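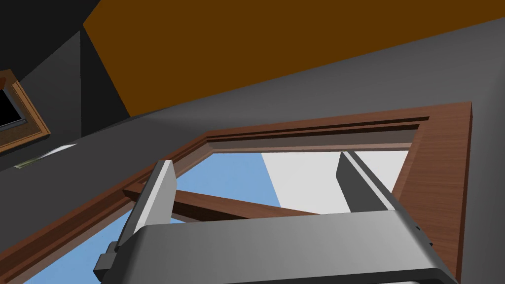 Marco de ventana de madera en una pared gris oscuro.

Cómo preparar una partida antigua para presentarla en el extranjero

Actualizado: 11 de febrero de 2024

Esta guía de Bismont explica cómo reunir, apostillar y traducir una partida de nacimiento española cuando la pide un registro o un tribunal de otro país. Usamos como referencia un expediente de herencia con una inscripción de 1921.

Paso 1. Pregunte qué documento exacto le piden
Una certificación literal reproduce todo el asiento, incluidas las notas marginales. Un extracto solo recoge los datos principales. En las herencias suele exigirse la literal. Pida el requisito por escrito al organismo de destino y pregunte también qué antigüedad máxima admite para la certificación.

Paso 2. Solicite la certificación
Diríjase al Registro Civil donde consta el nacimiento. Indique nombre, apellidos, fecha y lugar, y los nombres de los padres si los conoce. El tomo y la página ayudan mucho en los libros manuscritos. Pida 2 ejemplares si va a tramitar en dos países.

Paso 3. Compruebe si basta la apostilla
La apostilla sirve entre Estados que son parte del Convenio de La Haya de 1961 y entre los que este se encuentra en vigor. Si el país de destino no lo es, habrá que seguir la vía de la legalización diplomática. Algunos convenios y los formularios multilingües de la Unión Europea dispensan de ambos trámites.

Paso 4. Revise la firma antes de apostillar
La apostilla certifica la firma, la calidad del firmante y, en su caso, el sello. No certifica el contenido. Si hay un apellido mal transcrito, corríjalo antes.

Paso 5. Encargue la traducción
Consulte si el traductor debe estar habilitado en España o en el país de destino. Por regla general se traduce también la apostilla, de modo que conviene obtenerla primero.

Paso 6. Envíe y guarde copia
Escanee todas las caras, también las que solo llevan un sello. No quite grapas ni separe las hojas. En nuestro expediente eran 11 hojas en 5 documentos, y cada uno se envió con su traducción detrás.

Guías relacionadas: Poder notarial para uso en el extranjero. Certificado de últimas voluntades.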